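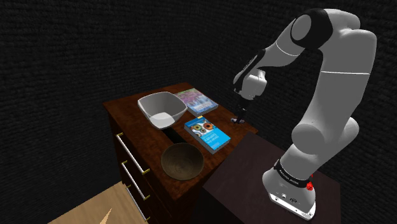

One regular at the Lollell games club said the old tables had been due for replacement for years, and that the felt on two of them had worn through to the board at the dealer's end. Another member asked for more cup holders.

The club has ordered 7 new card tables from Baird, a small workshop that builds to order, and expects to have them in place before the winter league starts. The order was agreed at a members' meeting in May 2019 and replaces every table in the main room.

Each table seats eight and has an oval top with a padded rail. The playing surface is a green speed cloth, held down by a removable frame so that it can be changed without sending the table away. The legs fold flat. Members had asked for this after the last set proved hard to store on nights when the room is let for dancing.

The club is paying £900 a table. Most of the money comes from the January raffle and from the sale of the old bar billiards table, which went to a pub in Misimik. The rest will be met from entry fees, and the weekly fee stays as it is.

Two of the tables will have a lift-off dining top in oak veneer. These will go at the kitchen end, where the club serves supper on league nights.

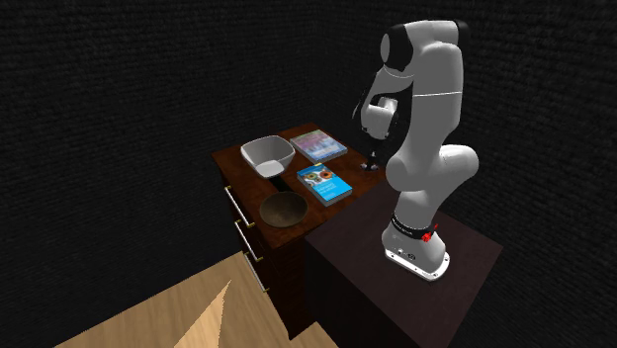
Will the old tables be sold? They will be offered to members first, at a price still to be set, and anything left over will go to the Prurnavex social club, which has been playing on trestles.

Baird will deliver in two loads - four tables in the first and three in the second - and fit the cloths on site. The main room will be closed on both delivery days. Cribbage and whist will move upstairs, where the ordinary square tables are staying put.

Members who want to try the new surface before then can ask at the bar for the sample board, which has the cloth on one side and the rail padding on the other. Please bring it back the same evening.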